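2 min read

Print | E-mail

May, evening

Second week of the folding work for Remness. My wrists are better than they were last week, or I have stopped squeezing so hard. Started at 9 with the blue cloth again. The task sheet from Studska says pick up by two corners, open it out in the air, lay it on the bed, fold, let go, back off. Each run gets saved as one demonstration, and the arms are supposed to learn from the pile of them.

Picking up is the part I lose most runs on. If I pinch too far in from the corner I get a fat gather of cloth in the fingers and the rest hangs crooked. I threw out 15 runs before lunch for that. I could have kept a few of them, but the notes say a sloppy grab teaches a sloppy grab, so out they went.

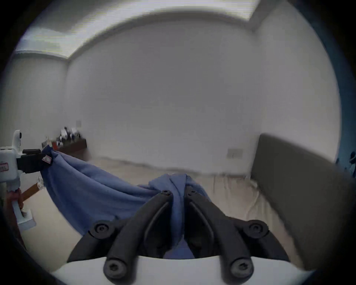 Lunch was soup. Called the Fiteck help line after, on hold for 21 minutes, and then was told to restart the right one and do the calibration over. I had already done both. Did them again and it was fine the rest of the day.

In the afternoon I slowed down. I had been folding the way I fold at home, fast and with a little flick at the end, and a flick does not carry over well to an arm. Now I move both hands together, stop, open the jaws, and wait a beat before pulling away. It feels silly but the playback is much cleaner.
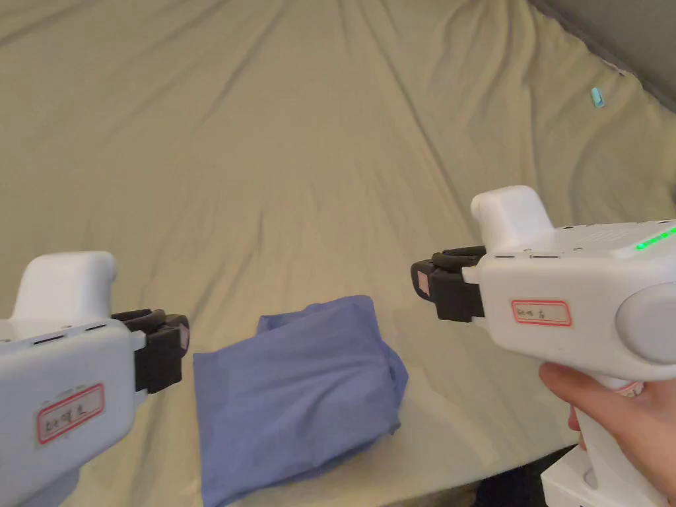

Total is at 171 good runs since I started. Kalogeropoulos wants towels next, thick ones, and I am not looking forward to it - the jaws don't open very wide. I also need to ask if I should keep smoothing the sheet between runs or leave the wrinkles in. I have done it both ways and should have written down which.

Washed up, ate late, left the batteries charging on the kitchen counter. Must buy more tape.

Comments (3)

foldedcorner: Leave the wrinkles. We smoothed everything and our arm got lost on an unmade bed.

mags_k: How long is one run?

pinewater: Towels are easier than you think if you grab the hem.

Print | E-mail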